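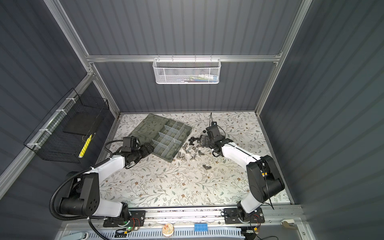

Wire basket on the crossbar and wire rack on the left wall.

Zutville Allotment and Garden Society
Minutes of the August meeting, held in the Eskola Room, 7.30 pm

Present: Kenza Helmy (chair), Hanne Nurmi (minutes) and members as per the signing-in sheet.

1. Minutes of the last meeting
Agreed as correct, with one change. Under item 4, "Giline Lane" should read "Giline Road".

2. Money
The balance stands at £1,931. Rents are all in apart from two plots on the lower side, and Kenza will write to both. The water bill came to £435, up on last year. Members asked whether the meter had been read or estimated. Hanne to find out.

3. Water
The trough by the bottom gate is still leaking at the ball valve. Hanne has a price of £90 for a new valve and fitting. Agreed. The water will be off on Sunday morning while the work is done, so please fill cans beforehand. Hoses are not to be left running unattended - this has been raised before and will go in the newsletter again.

4. Paths
The main path needs woodchip between the top gate and the compost bays. Riko Tree Services will drop a load free of charge if we can take it all at once. It can go on the turning circle provided it is moved within the week. Members with barrows are asked to bring them.
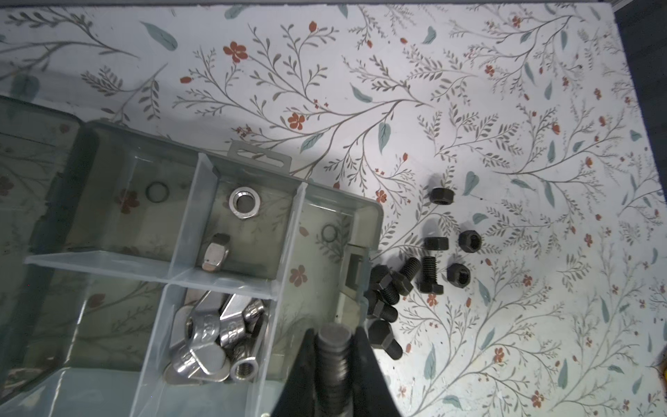 5. Autumn show
To be held in the Eskola Room as usual. Classes stay the same, except that "three onions, dressed" is split into over and under 250 g. Entry forms will be printed, 100 copies. There was a long discussion about whether shop-bought pots may be used for the chutney class. They may, with labels removed.

6. Waiting list
Plot 12B has been given up and will be offered to the next name on the list. Kenza reported that it is badly overgrown with bindweed. Agreed to waive the first quarter's rent.

7. Any other business
Bonfires: none before October. The padlock code changes at the end of the month.

Meeting closed at 8.50 pm.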